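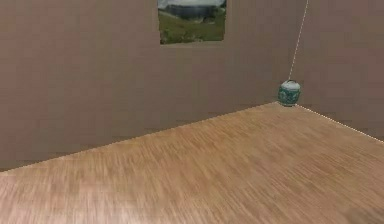

Last edited in February

Gaps opening up in old pine floor, fill or leave?

Flevari
Moved into a 1950s weatherboard place last winter and the floorboards in the spare room are driving me nuts. Narrow boards, some kind of pine I think, pale honey colour. Previous owners sanded and put a water based poly on it. Gaps between the boards were barely there when we moved in, now I can get a 20 cent coin in a few of them. Worst along the outside wall. Draught comes straight up from under the house, and so does the dust.

Bloke at the hardware shop sold me a tub of filler and said just push it in. Neighbour reckons it'll all crack out by autumn. Room will be my study so a desk chair will be rolling over it all day. Do I fill, or leave it and chuck a rug down? Budget is up to 700 dollars but would rather spend a lot less. Happy to do the work myself, not happy to do it twice.

Unnithan
Leave the tub shut for now. Boards shrink and swell with the seasons, and a hard filler can't move with them. Neighbour is right, I've vacuumed up enough of my own to know.

What I'd do, in this order:

Get under the house first if you can fit. Look for blocked vents, wet soil, a dripping pipe. If it's damp under there the boards will keep cupping and gapping no matter what you put on top. Mine had a garden bed built up over two vents, took a weekend to dig out.

Then wait. Mark a few of the gaps with bits of masking tape, write the width on the tape, check again in the wet months. If they close up you've got seasonal movement and filling them tight in the dry is asking for trouble – the boards have nowhere to go and you can get lifting.

If they stay open, use the V shaped plastic strip that pushes down into the gap with a scraper. Flexes with the boards, comes in a roll, sits below the surface so the chair won't catch it. I paid 158 dollars for enough to do a bedroom and had a good bit left over. Vaccuum the gaps out properly before you start or it won't grip. Takes ages on your knees. Get a gardening pad.

For the really wide ones, slivers of matching timber, glued on one side only. Plane flush. Then you're up for touching up the finish, so do those last.

Underfloor insulation is the proper fix for the cold but that's another thread.

Skarari
rug. seriously. did the whole strip thing in our hallway and you can still feel the draught at the skirting. Run a bead of flexible gap sealant under the skirting board, 15 minutes a wall, made more difference than anything else. Get a chair mat as well or the castors will go thru that poly in a year.

Flevari
Thanks both. Had a look underneath with a torch, one vent completly blocked with leaves and another painted shut. Cleared the leaves, will get to the other. Tape is on the boards. Doing the skirting this week, 30 dollars worth of sealant should cover it – chair mat ordered too. Will report back once it's rained for a bit.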